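Sitska 열람실 조도 기록 데이터 카드

개요
Sitska는 Landora 열람실의 책상 면 조도를 기록한 표 형식 데이터이다. 전체 3913행이며, 한 행이 측정 1회에 해당한다. 관리자는 Evie Dunmore, 최종 수정일은 2026. 9. 21.이다.

파일 구성
readings.csv: 측정값
desks.csv: 책상 번호, 창과의 거리, 상판 색 구분
notes.txt: 조명 교체 및 점검 이력

주요 열
desk_id: 책상 번호. desks.csv의 같은 열과 결합한다.
lux: 책상 면 수평 조도. 단위는 럭스, 정수로 반올림.
blind: 블라인드 상태. 0은 열림, 1은 닫힘, 2는 일부 닫힘.
flag: 검수 표시. 비어 있으면 정상이다.

측정 방법
조도계는 Visser 제품 한 대만 사용하였다. 수광부를 상판에 직접 올려놓고 표시값이 안정된 뒤 읽는다. 측정자는 수광부에 그림자가 지지 않도록 창 반대쪽에 선다. 책상마다 3회 읽어 각각 별도의 행으로 저장하며 평균은 내지 않는다. 스탠드가 켜져 있던 경우에는 끄고 다시 측정하였다.

전처리
원본 기록지는 Givosent 양식으로 입력한 뒤 CSV로 내보냈다. 2000럭스를 넘는 값은 직사광의 영향으로 보고 flag에 S를 넣었으나 삭제하지는 않았다. desk_id가 누락된 행은 기록지와 대조해 복원하였고, 복원하지 못한 행은 U로 표시하였다.

알려진 문제
상판 색 구분은 육안 판정이다. 밝은 회색과 흰색의 경계가 측정자마다 다르므로 이 열로 반사율을 추정하는 것은 권장하지 않는다. 9월 초 기록에는 blind 값이 비어 있는 행이 있다. 조명 교체 전후의 값은 직접 비교할 수 없으며, 교체 시점은 notes.txt를 참조한다.

이용 조건
출처를 표기하면 수정과 재배포가 가능하다. 오류를 알릴 때는 파일 이름과 행 번호를 함께 적는다.

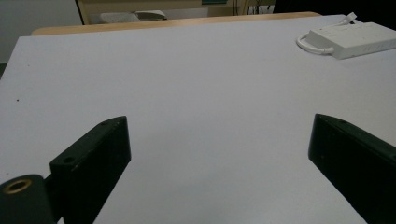

행 번호는 머리글을 제외하고 1부터 센다. 정렬을 바꾼 파일이라면 행 번호 대신 desk_id와 lux 값을 적는다.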